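Hard water and the kitchen tap

Mar 25, 2022

The flow at our kitchen tap had dropped again, so I took the aerator off and found the usual white crust on the screen. The strip test read just over 200 ppm hardness, same as last spring. We moved to Plerkow knowing the water was hard. I had not expected to descale the same part every few months.

I soaked the screen in plain white vinegar for 27 minutes - long enough to soften the scale - then brushed it and rinsed it from the back side.
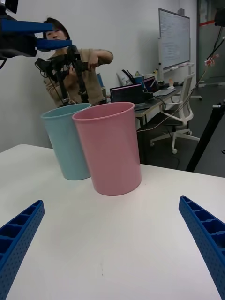

Limescale forms faster where water is heated or left to dry, so the kettle and the shower head get it worst. Glass shows every spot. Plastic cups in a light color, like the pale blue and pink ones, hide it much better, though the film can still be felt with a fingertip. A wipe with diluted vinegar takes it off.

The Stekus cartridge under the sink is rated for up to 2 months at this hardness. I'm logging the readings in a spreadsheet and will change it when the number starts to climb.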